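Zornero : le dépôt de vaisselle réutilisable ouvrira en avril

Skasmont, Dec 7, 2018

Le conseil communal de Skasmont a accepté hier soir le crédit de 35 000 francs destiné au dépôt de vaisselle réutilisable. Le local sera aménagé au rez-de-chaussée de l'ancienne droguerie Hofstetter, rue de Gisis, fermée depuis deux ans. L'ouverture est prévue en avril, avant la saison des fêtes de quartier.

Le dépôt portera le nom de Zornero. Les sociétés locales, les écoles et les particuliers domiciliés dans la commune pourront y emprunter des assiettes, des verres, des tasses et des couverts pour leurs manifestations. Le prêt sera gratuit jusqu'à 100 pièces. Au-delà, une participation sera demandée pour le lavage, selon un tarif que l'exécutif doit encore fixer. Une caution sera exigée dans tous les cas et la vaisselle cassée sera facturée au prix de remplacement.

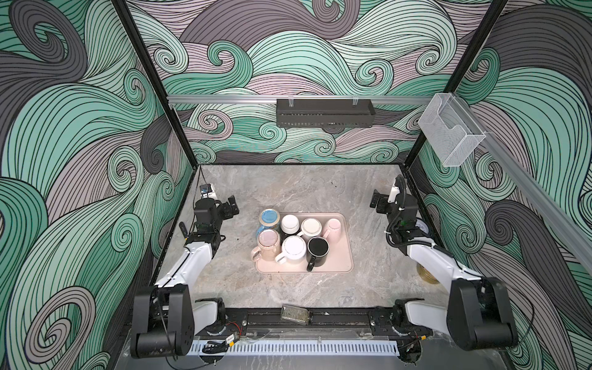 Le stock de départ provient presque entièrement de dons. La collecte lancée à la fin de l'été a permis de réunir plus de 700 pièces, surtout des assiettes plates et des bols à soupe. Les tasses sont toutes dépareillées et le resteront. Elles seront prêtées par petits lots, sur des plateaux comme le modèle rose pâle, où sept mugs et tasses tiennent ensemble. Les verres à pied ont été écartés du prêt, trop fragiles pour le transport.

« Nous avons jeté énormément de gobelets après la dernière fête du village, et la facture de voirie s'en est ressentie », a rappelé devant le conseil Hermine Zwahlen, qui a déposé la motion au printemps dernier. Elle souhaitait au départ que l'usage de vaisselle réutilisable devienne obligatoire pour toute manifestation subventionnée. Cette disposition a été retirée du texte en commission.

Le débat a surtout porté sur le lavage. Plusieurs élus voulaient confier cette tâche aux emprunteurs, ce qui aurait évité l'achat d'une machine professionnelle. La majorité a préféré un lavage sur place, assuré par le personnel communal le lendemain des retours. Le poste de la machine représente à lui seul plus de la moitié du crédit.

Les travaux commenceront après les fêtes par la réfection des conduites d'eau. L'accès se fera par la cour, où une place de chargement sera marquée au sol. Les réservations seront prises au guichet de l'administration, aux heures habituelles.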